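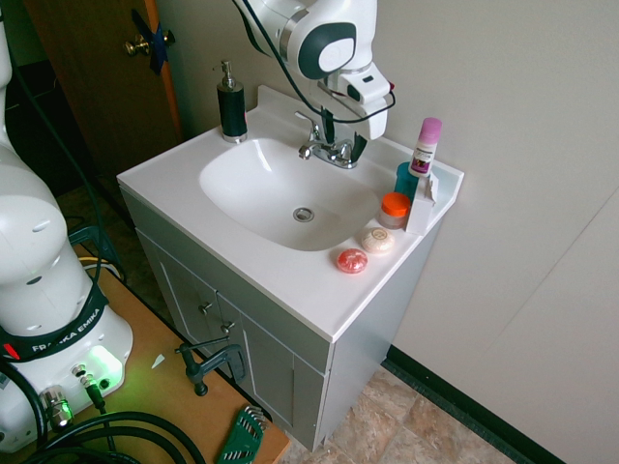

I have been promising a post about the faucet fault for weeks, and people keep asking, so let's go! Grab a coffee, because I get to talk about cables, force limits and a bathroom sink, and those are three of my favorite things at the moment.

Quick catch-up if you're new. I work on Sturus, our tidy-the-bathroom project at Stulivden. Two Franka arms, one vanity, and a bunch of stuff you'd find next to anybody's sink. The arm picks up the soap, the cup, the little jar, and puts it where it belongs. Sounds easy. It was going really well too, right up to run 984.

Run 984 was a faucet run. The gripper comes down behind the basin, gets its fingers around the handle, and turns it. We'd done that move so many times that I was eating a granola bar and half watching. The fingers closed, the wrist began to rotate, and then the arm just kept leaning. No bang, no drama, only this slow steady push to one side, and the whole vanity creaked and started to walk across the tile. Ximena Bravo was on the stop button that day and she hit it before I'd even put my snack down. Ximena, if you're reading, you are a hero and I still owe you lunch.

The vanity had moved 5 centimeters. I measured it against the grout line afterward. Nothing was broken, and no one was near it, but I didn't like it one bit. An arm that pushes furniture is an arm that could push a person, and it should have quit long before that.

So why didn't it? My first guess was the camera calibration. If the arm thinks the handle is a bit to the left of where it really is, it'll grab the side of the faucet and shove. I spent a full afternoon redoing the calibration and it was fine. Annoyingly fine! Then I blamed the faucet itself, because that handle is slippery chrome and the fingers like to slide off it. Rigoberto Puma (we have two Rigobertos, it's confusing, the other one is Rigoberto Usuga and he does our software) went over the handle with a hex key and found it a tiny bit loose. We tightened it. Same lean on the next try, at low speed, with both of us standing well back.

What finally cracked it was watching the force readings with the arm doing nothing at all. Just parked. They should sit close to zero, and in most poses they did. But when the wrist turned past a certain angle, the sideways number crept up, and it kept creeping. I turned the wrist back and it dropped. I turned it again and up it went. I may have yelled.

It was the cable! The thin one that goes from the gripper up along the arm. We'd tied it down a little too short after moving some things, and at the far end of the wrist turn it went tight and pulled on the hand. The software read that pull as a push from outside, and here comes the embarrassing part. Back in January I had added a correction that slowly zeroes out any steady force, so small offsets wouldn't bother us. It was my code and I was proud of it. With the cable pulling, the correction kept subtracting, and the arm ended up believing that a hard sideways shove was nothing. The limit was there the whole time, checking the wrong number. 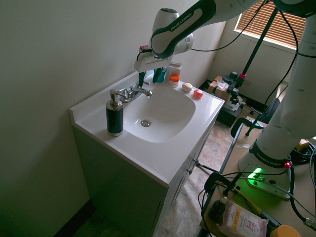 The fix came in a few pieces. The cable first: Zoila Tello re-routed it with a good loose loop, then we swung the wrist through its full range by hand and watched for any tight spot. If you take one thing from this post, please do that with your own arm. It takes two minutes and I'd skipped it.

Then the correction. It now runs only when the arm is parked with open fingers, and it's allowed to remove 2 newtons and not a bit more. If it wants more than that, the run stops and you get a big ugly message telling you to go look at your cable. Usuga wrote the message. It's all caps. I love it.

The safety check also looks at the raw reading now, before my clever code gets its hands on it. The old side limit was 40 newtons, and even measured properly that felt high for turning a faucet, so we lowered it for every move near the sink. The faucet handle needs hardly anything. We do get a few more false stops, mostly when a finger brushes the wall, and I'm okay with that.

And we changed how we work. Whoever has the stop button has no other job, so no laptop, no phone, and (sigh) no granola bar. We also do a slow pass after anyone touches a cable, even if they only moved it out of the way to sweep.

I wrote all this up for Maribel Taipe, who keeps our incident log, and she asked a question I hadn't thought of: how many of the earlier runs had the same problem, just smaller? So I went back through the recordings. More than 40 had the sideways creep in them. The arm leaned a little each time and let go before anything moved. I'd looked at some of those plots and called it noise, which stings!

The second arm had the same short tie, by the way. It hadn't caused trouble because its moves don't turn the wrist that far. We fixed it anyway.

Faucet runs are back on as of 27th September and they look lovely. The wrist turns, the number stays flat, and I sit there grinning at a flat line. Next up is the soap, the round wrapped kind, which rolls off whenever it feels like it. If you've got a good trick for gripping slick round things without squashing them, put it in the comments, I'll try anything.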